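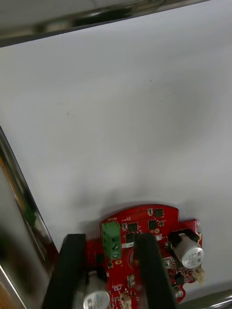 Frequently asked questions

I get a fair few emails about the hand-printed cards, so I've put the usual ones in one place. If yours isn't on the list, drop me a line and I'll do my best!

Who's behind Lesska?

Just me, in a back bedroom in Draltside, with a lot of lino and a very patient family. I started out making Christmas cards for friends and it got a bit out of hand.

How long will my order take?

Cards I've already got in stock go out within two working days. Anything printed to order takes longer (usually a couple of weeks), as the ink is oil-based and it dries when it feels like it. Damp weather makes it worse. If you need something by a certain day, tell me before you order and I'll say yes or no straight away.

Are they all exactly the same?

No, and please don't expect them to be. I ink every block by hand, so you'll get the odd pale patch or a slightly wonky edge. If one looks properly wrong to you, send it back and I'll swap it.

What's the smallest number I can order for a wedding?

20. I used to do smaller runs but carving a new block takes me most of a week, and it just didn't add up. The most I'll take on is 317, and yes, that's a silly number! It's what one very large wedding needed, and my wrist has set it as the limit ever since.

Can I pick my own colours?

Yes, up to two per card. I've got some 40 mixes written down in a notebook, and the favourite by miles is Derketti, a sort of muddy teal. I can try to match a ribbon or a bit of fabric if you post me a scrap, though I can't promise it'll be spot on.

Do you post abroad?

I do, but I can't help with customs charges at your end, sorry.

What happened to the Lavoie set?

The block cracked right through the middle of the heron. I do mean to carve it again, maybe in March, but don't hold me to that.

Can I come and visit?

I'd love to say yes but there's barely room for me and the press. I do a stall at the spring market in Draltside though, so come and say hello there. Bring cash if you can, as my card reader sulks in the cold.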